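Rosalcombe Building Systems List
List archive > Hot water and recirculation
Posted Thursday, 4:12 pm, by a list member (Brenwood)
3 replies | 19 shares

Subject: Re: Return temperature drops on the east riser only

On Thursday morning a member at Malhotra Court wrote:

> We have a three-riser domestic hot water system with a common
> recirculation pump in the basement. North and west risers come back
> within a few degrees of supply. East comes back much cooler, worst
> between midnight and five. Top-floor units on the east side wait a
> long time for hot water in the morning.
>
> So far we have replaced the check valve on the east return, bled the
> high point, and turned the pump up to its highest setting. The last
> change made the other two risers slightly warmer and did nothing for
> east. The balancing valves are the original manual ones. There is no
> record of their settings.
>
> Before we spend money on a larger pump, has anyone seen this pattern?

Yes, and I would not buy the pump yet. Your third test already answers most of the question. If raising the pump speed warms north and west and leaves east alone, the extra flow is going where the resistance is lowest. A larger pump will do more of the same, and it will raise the velocity in the two good returns. In copper at these temperatures you do not want that. We had pinhole leaks at elbows in a return line at Brenwood after several years of an oversized pump.

The usual causes, in the order I would check them:

1. East balancing valve mostly closed or blocked with debris. The original manual valves have a small port, and solder beads and scale collect there. Close it fully, counting turns, write the number down, then open it fully for a minute and return it to the same position. If the return warms up afterward, it was debris.

2. North and west valves wide open. This is common when a plumber has isolated a riser for a repair and opened it again without knowing it was a setting and not a shutoff. Look for wrench marks on the stems.

3. Crossover between hot and cold on the east side. A single-handle shower valve with worn check stops, or a hose sprayer with a shutoff left under pressure, will pass cold water into the hot line all night. The midnight to five pattern points this way a little, although low draw also exposes plain balancing trouble, so it does not settle the matter.

4. Partly closed service valve on the east return that everyone assumes is open. Gate valves of that age can have a stem that turns while the gate stays down.

To separate number 3 from the rest, shut off the cold supply to the east riser during a low-use hour and open a cold tap on an upper floor. It should run down and stop. If it keeps running, and runs warm, you have a crossover, and you can go floor by floor from there. Post a notice first. We did ours at 2 pm on a weekday and had fewer complaints than I expected.

For the balancing itself you do not need a flow meter. Strap-on temperature sensors on each return, under insulation, are good enough if all of them are the same model and mounted the same way. Bare sensors on bare pipe read low by an amount that changes with the room, and two people will then argue over a difference that is not in the water. Use a bit of thermal paste, tape the sensor down, and wrap at least six inches of insulation over it.

Start with all three valves at the same opening. Throttle the warmest return by a quarter turn, wait at least an hour with little draw, and read again. Repeat until the three returns agree within two or three degrees. It is slow. Allow two nights. Doing it during the day gives readings that mostly reflect who is taking a shower.

Then bring the pump back down. Most buildings I have looked at run fine on the middle setting once the risers are balanced, and some on the lowest.

If you would prefer to replace the manual valves, the thermostatic type does this job without attention, and I have no complaint about them apart from price and the need for a strainer ahead of each one. Do not skip the strainer. Put isolation valves on both sides so the cartridge can be changed without draining the riser. Check that the set point suits your supply temperature and whatever minimum return your local code or water safety plan requires. A valve that closes too low will leave you where you are now.

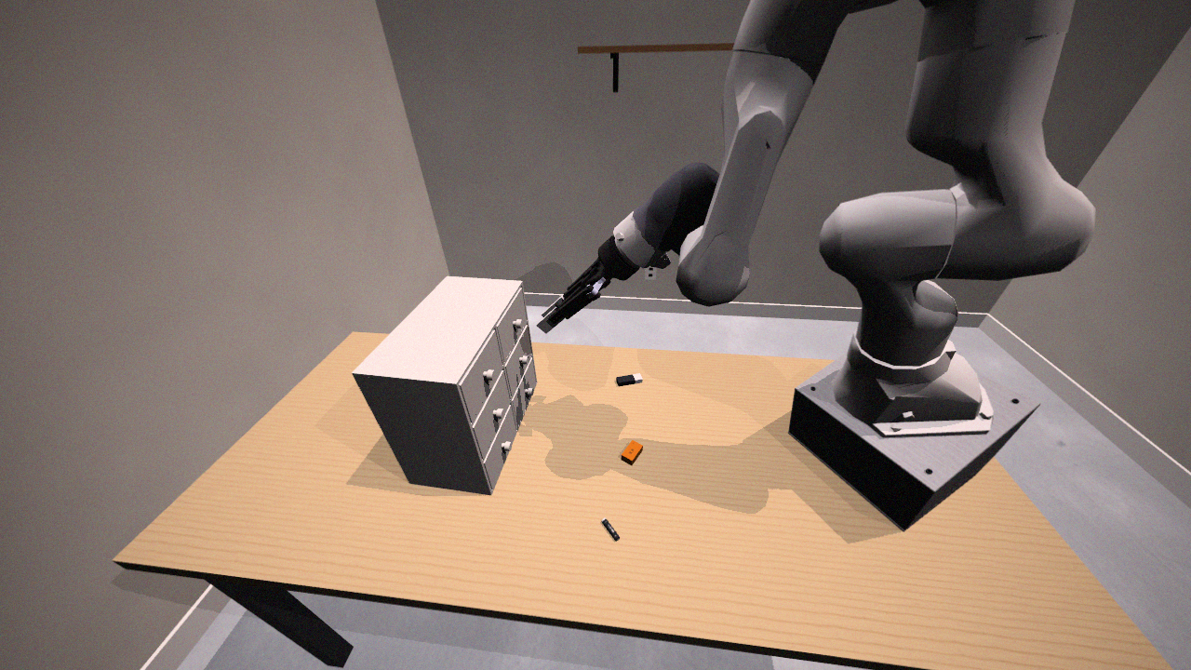
On record keeping, since you mention there is none: tag each valve with its number of turns from closed and the date it was set, and put the same figures on a sheet in the mechanical room. We also log supply and return temperatures once an hour. After the first year at Brenwood we had enough history to see a failed check valve as a slow change in one return, weeks before any tenant called. A cheap logger is fine. Keep the raw readings as well as the averages, because a nightly dip disappears in a daily average.

One more item. You say the high point was bled, but you do not say whether east has more than one. On a riser that was extended or rerouted there may be a second loop above a ceiling with no vent. Air there will stop circulation at low flow and clear itself during heavy use, and the riser will look normal by eight in the morning. Compare the piping on the top floor with the original drawings if you have them. If you don't, follow the pipe by hand with an infrared thermometer and look for the spot where the temperature falls off.

Please report the overnight readings for all three returns before and after the valve test, along with pump model and pipe size on each return. Without the pipe sizes I can't say whether the pump is even in the right range. If east is a size smaller than the other two, equal valve openings are only a starting point and it will need to end up more open than they are.

Reply to list | Views: 1883

Recent in this section
Mixing valve hunting at low draw (Bravia annex)
Insulation thickness on return lines in unheated shafts
Expansion tank charge pressure, cold or hot?
Strainer cleaning intervals after a main replacement
Pump timers and water safety plans, continued from September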